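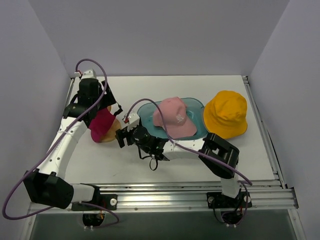

Hakim Tuhumury objected at this point that a visitor who sees a cap in a tray will assume the arms put it there, and that a demonstration ought to begin with every article outside the tray or state clearly that it does not. His remark was made during the morning session of the open day at the Brakby laboratory on Friday, August 20, 2021, and it shaped the protocol used for the remaining sessions.

Figure 4. The two-arm station with three hats and the teal tray.

4.2 Presentation of the sorting task to visitors

The open day had two purposes. The first was to show the Mangundap sorting task to people with no technical background. The second was to record how such an audience judges the progress of a task that involves soft articles. Hats were chosen for the station in Figure 4 because they are familiar to every age group and because a cap and a bucket hat, although similar in use, differ a good deal in how they can be grasped. A cap offers a curved brim on one side only. A bucket hat has a brim that can be approached from several directions, but its crown dents easily and its outline changes each time it is set down.

Visitors were admitted in groups of no more than 20. Each group received a short spoken introduction, watched the station in operation, and was then invited to put questions to the operator. Bayu Ginting led the introductions and kept the written record of the questions. No visitor was permitted to reach over the front rail while the arms were powered.

Following the objection reported above, the introduction was changed in two respects. The operator now named the starting place of each article aloud before any motion began, and visitors were asked to say what they expected to happen first. The answers were noted before the arms moved – a step that had not been part of the plan approved in December.

The expectations recorded in this way were more varied than we had foreseen. Many visitors expected the two arms to work on the same hat, one holding and the other lifting. Others expected each arm to keep to its own side of the table. Children tended to name a hat by color and to ask for it by name, while adults more often asked which arm was "in charge." The present controller does not assign a leading arm, and the introduction was extended by one sentence to say so.

Questions about failure were frequent. Visitors wished to know what the system does when a hat is dropped, when two articles overlap, or when a brim rests against the tray. The last case is of particular interest to us. Contact between an article and the tray makes it harder to decide whether that article should be counted as inside or outside, and the rule applied in the earlier Zurthorpe trials did not address it. A revised rule is given in Section 5.

The written record has limits. Groups were not balanced by age, and later visitors had in some cases spoken with earlier ones in the hallway.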